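The Night Shift at Gerlach's

My aunt Irén left me her piano and her lodger, and I only had room for one of them.

The piano went to a school in Clemport. The lodger was Attila Pintér, 44 years old, very tall, very polite, and he'd been living in her upstairs room for 16 years without (as far as I could find) ever signing a thing. I drove over in August with a speech all ready. I'd practiced it in the car! I was going to be kind but firm.

He opened the door before I knocked and said, "You have her ears." Then he made me soup, and I forgot the speech until the second bowl.

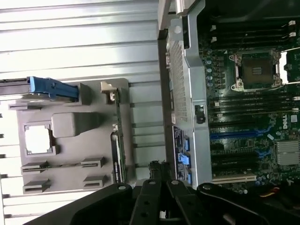 Soup was his way around any hard talk, I found out. I'd bring up the house, and he'd bring up dumplings. I'd mention the buyer from Hadholm, and suddenly there was a pie. In between he told me about my aunt, who I'd honestly thought of as a dull woman with a good lawn. Well! She'd worked nights at Gerlach's, the repair shop down by the canal, and she'd been the best they had. She could take the side panel off a computer in the dark, he said, the ridged silver kind with a gray plastic shroud on the inside and a fat blue latch, and she'd have it open on the bench while the younger ones were still looking for their glasses. She sang while she did it. I had never once heard her sing.

"What did she sing?" I asked.

"Badly," said Attila.

I stayed two nights, then a third. I slept in her room, with her reading lamp and her awful green curtains, and I could hear him through the ceiling, walking up and down, up and down. On the last morning I found an envelope propped on the bread box with my name on it. Inside was some $200 in small bills and a note that said RENT, AUGUST.

"Did you pay her like this?" I asked.

"She never took it," he said. "I put it in the piano."

I sat down on the kitchen step. Sixteen years of rent, inside a piano, inside a school, being hammered on by seven-year-olds.

"Attila," I said, "get your coat."

He already had it on, and he was holding a screwdriver.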